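Retuning the Wallimell organ

The organ at Wallimell has 27 stops on two manuals and pedal, and until last winter it was tuned a little differently every time somebody opened the case. Ingeborg Hämmerli took over the maintenance contract in March and began by writing down what she found. The reed ranks had drifted furthest. The principal on the lower manual was sound in the middle octaves and sharp at the top, where earlier tuners had knocked the pipes down with cones until the rims split.

Her plan was to return the instrument to a mild unequal temperament, close to the one described in the builder's notebook. Gisler, the workshop that releathered the bellows, had argued for equal temperament on practical grounds: the church hires in wind players, and they do not like surprises in A flat. The compromise keeps the thirds of C, F and G noticeably calmer and leaves the remote keys usable.

Pitch was the second question. A pipe organ follows the air in the room, rising by almost 2 hertz for a small change on the thermometer, so Hämmerli tunes only after the heating has been steady overnight. She sets one octave of the principal by ear, checks it against a meter, and takes everything else from that octave.

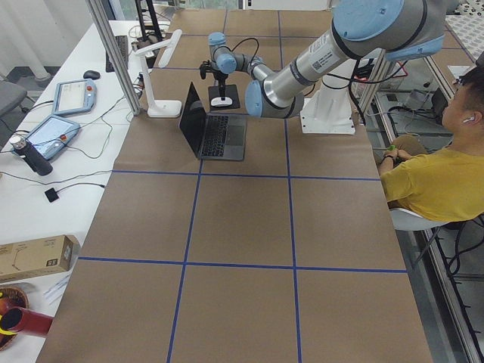

The pipes above tenor C were fitted with tuning slides, which spares the metal. The largest basses were left alone -- their pitch is set by flaps at the back, and the flaps still move freely. Wind pressure was lowered slightly after the Tenach regulator was cleaned, and the mixtures lost some of their edge as a result.

The first recital on the retuned instrument is on Sunday, January 10, 2021, and will be streamed. The programme is Sweelinck, Buxtehude and a new set of variations for organ and cornett. Stevgate will issue the recording later in the year.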